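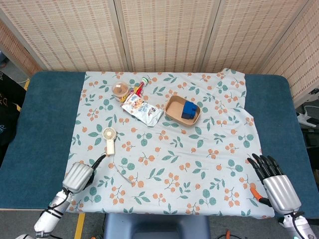

Both arms over the cloth, tray and snack bag behind.

Build log: two-arm tidy-up rig, shared workshop
Page 2 of 2

trultik_bench
Wrist cabling is now strapped along the forearm. Task is the same as page 1: pick up each item, put it in the paper tray. The blue block is reliable. The fan is poor. Over 78 attempts at the fan the fingers closed on the handle often enough, but the grip rolled during the lift and the fan dropped back on the cloth. Motor current limit is at 44 per cent. I would like suggestions before I raise it.

pokero
Don't raise it. A short round handle will roll whatever current you use if the thumb isn't opposite the finger. Log the thumb angle at contact and post it.

mansour_v2
Disagree. 44 is low for those motors. I run mine well above that with no heating to speak of. Also, get rid of the patterned cloth. Berries and leaves all over the place can't be helping your segmentation.

trultik_bench
The cloth stays. I want it to work on an ordinary table covering. Masks are fine on everything except the clear cup, where the lid gets merged with whatever is behind it. The cord on the fan is a separate problem. It is thin and grey and the depth map drops it completely, so the planner treats that bit of cloth as free. 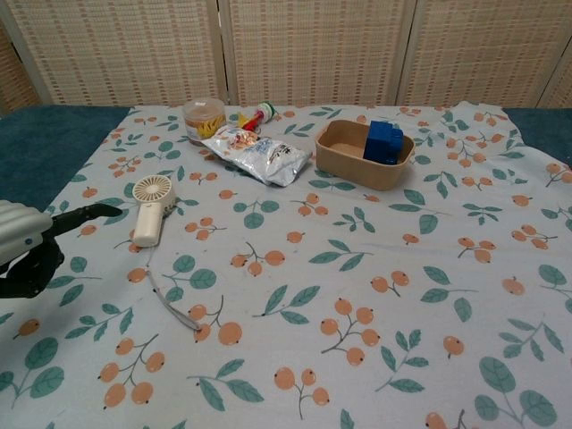 At the moment I approach from the left, low, with one finger leading. The approach itself is repeatable to 2 mm. The error comes in when the hand closes, and if a lower finger catches the cord it drags the fan round before the grip is made.

jirwood
Then it isn't a current problem or a thumb problem. Come in from above, over the round head, and leave the cord alone.

pokero
The grille is the worst place to grip. Slats flex. I cracked one that way in August.

jirwood
Mine didn't crack. Depends on the fan.

mansour_v2
Has anyone asked what the bag does? Crinkled foil reflects light straight into the depth sensor. I had false points 12 cm off the table from a crisp packet.

trultik_bench
Bag gives some noise, filtered out by height. Thumb angle log below, as asked.
Good lifts: thumb close to opposite the finger.
Failed lifts: thumb well short, most of them on the same side.
So pokero's point stands for the rolling. I'll correct the thumb offset first with current unchanged, then try the approach from above as a separate run.

mansour_v2
Still say 44 is low.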